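Jurach Ring Pitch, backyard set

The Jurach Ring Pitch is a folding ladder-style target for lawn parties. Players throw weighted cords at a frame with 3 rungs and score by where the cord wraps. I bought it for $179 in July and have set it up for two family parties and one block event.

Assembly takes two people. The uprights lock into the base with spring pins, and the rungs slide into sockets that are tight when new. A little dry soap on the ends fixed that. The printed sheet shows the left and right feet reversed, so check the rubber pads before you push anything home.

On short grass the frame stands level and does not walk. On a patio it shifts when a cord hits the top rung hard. Jurach sells a sandbag kit for this, but any small bag of play sand laid across the rear foot does the same job.

The cords are the weak part. Each one is a length of braided nylon with a rubber ball at either end, and the knots inside the balls loosen with use. Two of mine needed retying after the block event. The Trelell set I owned before had molded ends and never needed this, though its frame rusted at the welds in the second summer.

Scoring is printed on the rungs in white. It reads well in daylight and poorly after dark. Duván Betancur, who ran the game at the block event, clipped a battery lamp to the top rung and had no more arguments over points.
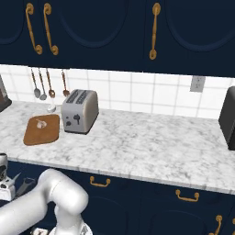 Storage is better than I expected. The frame folds flat and goes into a zip bag 80 inches long, with a side pocket for the cords. The zipper is coarse and runs freely. The bag has no drain holes, so dry everything before packing it.

Children under six had trouble reaching the top rung from the marked line. We moved them up 3 paces and let them throw underhand — the rules allow this, in a footnote on the back page.

Replacement cords are sold in pairs. Mine were ordered on a Tuesday and came that same week, in the wrong color but the right length.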